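Library > Reading Program > Podura > README

Last updated: December

Posted in December by the library desk, Graltham Middle

# Podura reading log data

README for the Podura set. Student reading logs and book reviews from the shared-reading groups at Graltham and Kekcombe, grades 5 thru 8. Read this before you open the spreadsheet, please. Most of the questions we get are answered below.

## What it is

One row per finished book per student. Plus a second file with the short reviews the kids wrote on cards, typed up by us at the desk. Two schools, one school year, both semesters.

- 2,000 log rows
- 400 typed reviews
- 28 group titles (everything else is free choice)

Started as a way to know which paperbacks to reorder. Then the 6th grade teachers wanted it for conferences, then the other school asked if they could add theirs, and now it has a name and a README.

## Files

- `logs.csv` - the main one
- `reviews.csv` - card reviews, joined on `log_id`
- `titles.csv` - the group titles, with author, page count, and which grades used it
- `codes.txt` - what the shelf codes mean
- `old/` - leave alone. Earlier exports, kept only so old reports still match

All UTF-8. If the accents look like garbage, you opened it by double clicking. Use the import menu instead and pick UTF-8 there.

## Columns in logs.csv

- `log_id` - unique, never reused
- `school` - G or K
- `grade` - 5 to 8, grade at time of reading
- `student` - random code, not a school ID, cannot be turned back into a name by us or by you
- `title_id` - blank if free choice and we could not figure out the book
- `title_raw` - what the student wrote, spelling and all
- `format` - print, audio, ebook, graphic
- `group` - group letter, blank for free choice
- `pages` - from titles.csv when we have it, otherwise from the student
- `stars` - 1 to 5, blank allowed
- `again` - "would you read another by this author," Y / N / M (maybe)

`group` letters restart each semester. Group C in fall is a diffrent set of kids from group C in spring. Use `group` plus `semester`, never `group` alone. Yes, `semester` is a column too, F or S, forgot to list it.

## How it was collected

Paper slips in a box by the checkout desk at Graltham. Kekcombe used a web form from the start, so their rows are cleaner and also shorter - kids type less than they write, at least ours do.

Slips were entered at the end of each week by whoever was on the desk. No double entry. Spot checks on a handful per batch, mostly to catch swapped grade and stars (both small numbers, adjacent boxes, bad form design on our part).

Lunchtime read-alouds are in here as `format` = audio. That was a mistake but it is consistent, so we left it. If you need to split them out, read-alouds always have a `group` letter and real audiobooks never do.

## Reviews

Typed exactly as written. Spelling not fixed, punctuation not fixed, all caps left in all caps. Only thing removed is names, replaced with [name]. That includes friends, siblings, pets and teachers. Character names stay.

Lengths are all over the place. A lot are one sentence. A few of the 8th graders went onto the back and then onto a second card. Second cards are joined with a ` // `.

Drawings on cards are not included. Where a card was only a drawing we typed `(drawing)` and kept the row so the join doesn't break.

## Known problems

- Graphic novels undercounted in fall. Some teachers told kids those did not count. They do. Fixed by spring, fall not backfilled.
- Page counts over 1,000 are typos nearly every time. One is a real omnibus, see `titles.csv`.
- Grade 7 at Kekcombe has no rows for October. Form was closed by accident.
- Series books logged as just the series name. We guessed book one if the student had no earlier log. Guesses have `guess` = 1.
- Stars skew high. Kids who quit a book mostly did not fill out a slip, so this is a log of books people finished.

Do not use this to rank classes or teachers. Group sizes are small and one keen reader moves the average a lot.
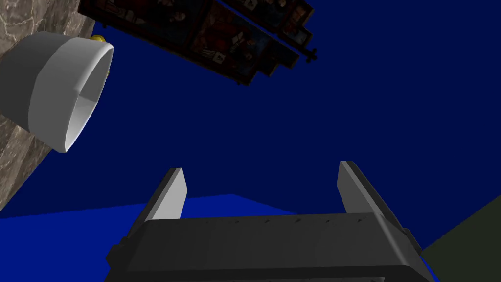
## The Srithong titles

Four of the group books came from the Srithong translated fiction list - `source` = S in titles.csv. Both schools read them in spring. Page counts for those are from the English editions. Two have a different title on the cover than on the title page, so `title_raw` goes both ways. `title_id` is right, trust that one.

Reviews for these run longer than the rest. Could be the books, could be that the spring groups had a card with more lines on it. New card came in at the same time so there's no way to pull the two apart. Please dont write it up as a finding.

## Permissions

Families got a letter in September with an opt-out. Opted-out students are not in any file, including `old/`. If a family opts out later we drop the rows and put out a new export, so always work from the latest one and delete your copy of the last.

OK to use inside the two schools, for book orders, grade meetings, and the reading night handout. Anything outside, ask at the Graltham desk first. Quoting a review on a poster is fine, no grade and no code next to it.

## Changes

- December: fixed swapped grade/stars in one fall batch, added `guess`
- November: read-aloud note added, `codes.txt` rewritten
- October: Kekcombe file merged in, title ids renumbered (old ids are in `titles.csv` as `old_id`)

## To do

- split read-alouds into their own format
- ask Kekcombe for the missing page counts
- new slip with grade and stars farther apart - draft is in the desk drawer, needs printing
- audiobook lengths in minutes, if someone has time

Corrections go on a slip in the box or by email to the library desk. Include the `log_id`.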